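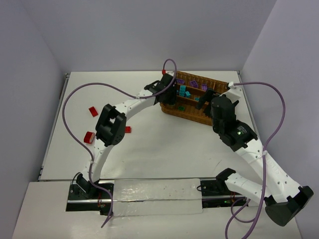

Let the villages keep their slow buses

I have been getting the number 39 for most of my adult life, and I'd like to stick up for it, because the people who draw the maps have decided it's too slow. It goes from Pladach down to Clernent by way of every farm gate, bus shelter and duck pond in between, and yes, it takes an age. The plan is to straighten it out. Stay on the main road, skip the villages, save 22... no, let me get this right, I've got the leaflet here and it doesn't give a figure for the time saved at all, it only says "significantly faster". Which ought to make anybody suspicious!

I should say I'm not against fast things. I like a fast train. I like a fast kettle. If you live in Pladach and work in Clernent, I can see why you'd want to be there without a tour of the Drasum estate first, and I've sat behind people sighing at their phones while the driver waits for someone to find their pass. I have been that sigher. I've also been the one looking for the pass.

But who is a bus for? The leaflet says the new route would miss out stops used by "only" 141 passengers a week. I keep coming back to that only. It's 141 trips to the doctor, or to work at the garden centre, or to see a sister (mine, in my case, who gave up driving after her eye operation and was told the bus would see her right). Most of them won't turn into trips from a different stop. The nearest one on the new map is at the top of Drasum hill, on the far side of a road with no pavement, and I wouldn't walk it in February with shopping for anything.

The answer I get when I bring this up is that there'll be a minibus you can book. Fine, I've tried the one they already run over in Siqueira. You ring the day before, you get offered a window, and you stand at the end of your road for the whole window feeling daft. Going in was all right. Coming back I'd finished in the bank early and had two hours to kill, and there's only so long you can look at greetings cards. The lovely thing about an ordinary bus is that you don't have to tell anyone you're going. You just go. You can change your mind at the stop and go home again.

And I do think we've got into a funny habit of treating everyone's time as if it were the same stuff. Ten minutes off a commute is worth having, I'm not daft. But someone who only gets out twice a week isn't counting minutes, they're counting outings, and if you take one of those away you haven't made their week any quicker.

Money comes into it, obviously. I know a half-empty bus costs nearly as much to run as a full one. What I don't see is why the slow bit always has to pay for the fast bit. Run a quick one in the morning and another at teatime, down the main road, no stops, and let the old route potter about in the middle of the day when those of us who want the duck pond can have it. The timetable has gaps you could park a ferry in. It was done that way years ago, before they renumbered everything, and I don't remember anyone complaining.

There's a petition on the counter at the Drasum post office, with 373 names on it when I signed, over a hundred of them from Pladach, where people would get the faster bus and put their names down anyway. I was quite touched by that. The forms go in at the end of the month, and you can sign if you only use the bus now and then, or if you've never used it but think you might one day. Bring your own pen, the one on the string has run out.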